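Word list for the Datville household survey, version 2. It replaces the list that shipped in July.

## Contents

The list has 1,101 everyday nouns for things kept in kitchens, sheds and home offices, with the words people in Datville and Warkero use for them. It is meant for spelling checkers, crossword tools and classroom use.

- `nouns.csv`: one noun per row
- `variants.csv`: local words and spellings, linked by `noun_id`
- `dropped.txt`: 58 entries removed from version 1, mostly duplicates

## Columns

`noun_id` is stable between versions. `town` is `D`, `W` or `DW`. `room` holds the room most often given in the answers, so "scissors" is filed under `kitchen` even though plenty of people keep a pair elsewhere. 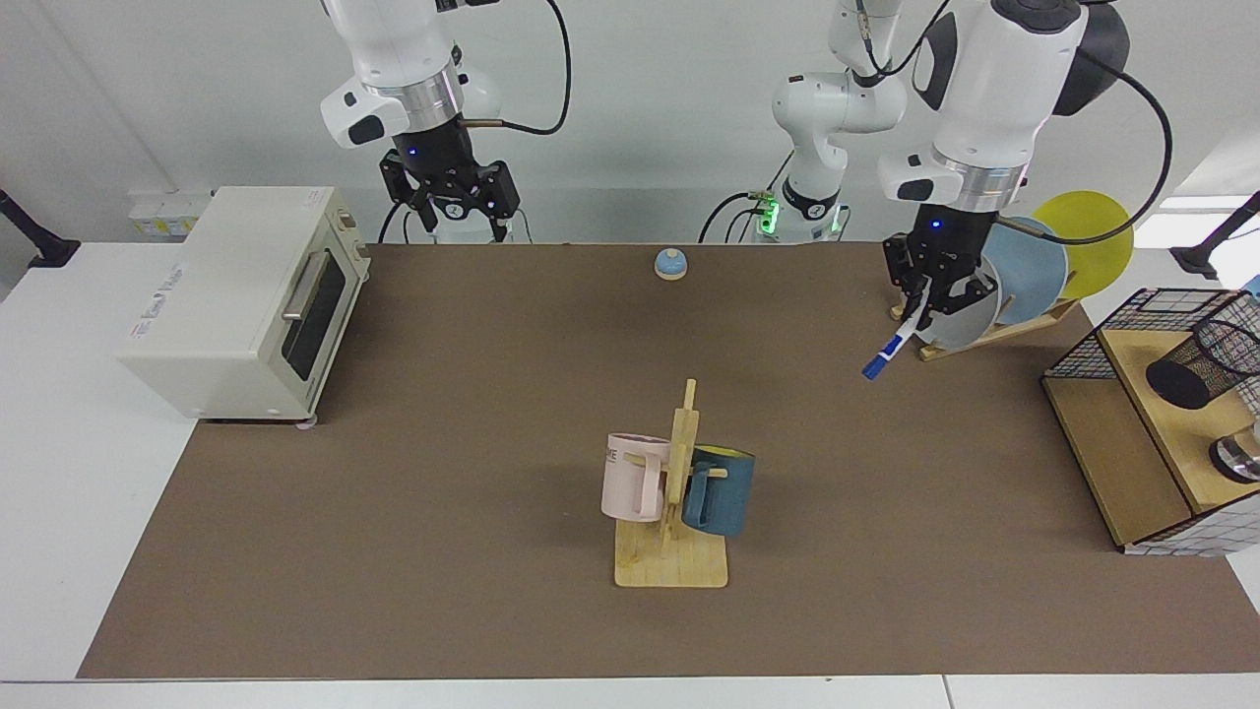
*Toaster oven (`kitchen`) and a blue-and-white pen or marker (`office`).*

Compound nouns are kept as two words unless both towns write them as one. "Toaster oven" and "toaster" are separate entries. "Pen" and "marker" are too, but many answers use either word for the same thing, and those rows have `overlap` set to 1.

## Known problems

- Shed words from Warkero are thin. Few people there filled in that page.
- Plurals are missing for nouns that came in only as plurals, such as "tongs".
- The Engström spelling rules were applied to `nouns.csv` but not yet to `variants.csv`.

## Loading

Both CSV files are UTF-8 with a header row. Grultel reads them directly. In a spreadsheet, import `noun_id` as text or the leading zeros will be lost.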